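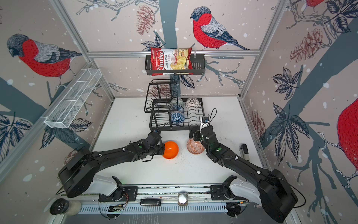

946 words

I have been thinking about stale bread again, which probably tells you what kind of month November has been at our house. It gets dark before I've finished the afternoon's second cup of coffee, the garden is done except for one stubborn row of kale, and I find myself standing in the kitchen opening cupboards for company.

My mother never threw bread out. I don't mean that she was strict about it or gave us speeches. She just had a cloth bag on a nail inside the pantry door, and the heels and the ends and the half slices somebody had left beside their plate all went in there, and every so often the bag would come down and supper would be made out of it. Bread soup with an egg in it. Bread pudding, if there had been enough milk that week. Crumbs fried in butter and thrown over noodles, which I would still choose over most restaurant meals if you let me eat it in my robe.

For years I didn't do any of this. I had a job with a long drive and two kids who ate sandwich bread with no crust, and the ends of the loaf went straight in the trash, or out to the birds when I was feeling guilty. Then last winter my neighbor Jennylyn Catacutan gave me a loaf she'd baked, a great dark heavy thing, and it was so good, and there was so much of it, that I couldn't bear to lose the last third. I called my sister to ask what Mom used to put in the soup. She said caraway. I was sure it was marjoram. We talked for an hour and never settled it, and I ended up using both!

So that's how the bag came back. Mine is an old pillowcase cut down and hemmed, and it hangs on the side of the refrigerator from one of those magnetic hooks, which slides down a little every day until I push it back up.

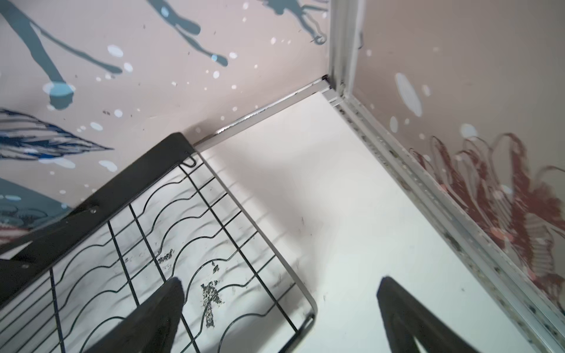
A black wire rack in the corner.

I've learned a few things since then, mostly by doing them wrong. The first is that bread has to be dry all the way through before it goes into a bag with other bread. I put in some ends that were still soft in the middle and lost the whole lot to mold. Now I lay the slices out overnight with air on both sides, and if the kitchen is damp I put them in a low oven for a while after supper, when the oven is still warm from something else. You want them to snap. If they bend, they go back.

The second is to keep the sweet breads apart from the plain. I know that sounds obvious to anyone sensible. But a little piece of cinnamon raisin got into my meatballs and my husband, who is a polite man, chewed very slowly and asked if I'd tried a new recipe.

The third is that you don't need a machine for crumbs. I went and bought a secondhand food processor for the purpose and it makes a noise like a gravel truck, and the crumbs come out half dust and half pebbles. A rolling pin and a folded dish towel do it better. Yes, some of it ends up on the counter and a good deal on the floor. I've stopped minding. The dog certainly has.

If you want to try the noodles, this is how I do it, more or less. Melt a good piece of butter in your widest pan, wait until it stops foaming, and put in a couple of big handfuls of coarse crumbs with salt and a clove of garlic you've only leaned on with the side of a knife. Stir them and keep stirring. Don't go answer the phone. They will look the same for ages and then they will be brown all at once, and a minute later they'd be burned, so have a bowl ready to tip them into. Boil your noodles, drain them but not too carefully, toss with more butter and plenty of black pepper, and put the crumbs on at the table so they stay crisp. Parsley if you have it. My son adds hot sauce and I look the other way.

The soup is harder to write down because I make it differently every time. Onions cooked very soft, broth, the dry bread broken up by hand, and then patience while the bread drinks everything and you have to add more. It will look like wallpaper paste for a while. Keep going. An egg per person, cracked in at the end with the lid on. I did try it once with 600 grams of bread, having read a European recipe and not bothered to think about what that meant, and we ate soup until the kids begged for mercy (Jennylyn took a jar home, and so did her mother-in-law).

Asif Orakzai, who reads this blog and sends me the nicest emails, wrote that his family soaks torn flatbread in the broth from a stew, and that the bread is the part everybody fights over. I made it from his instructions last week with lamb shoulder — a splurge — and he's right. I had seconds and then stood at the stove and picked at the pan. I'd like to collect more of these. Every family seems to have one, and they hardly ever have a proper name. "The bread thing," my cousin calls hers, and it has 9 ingredients, so you'd think somebody would have come up with something.

As for the caraway question, my sister found a recipe card in Mom's handwriting, tucked into a church cookbook. It lists onions, broth, bread, eggs, and then "seeds or the other." We have each decided this proves our point. I'm making it tonight with the last of the rye, and I still have to go out and cut the kale before I lose the light.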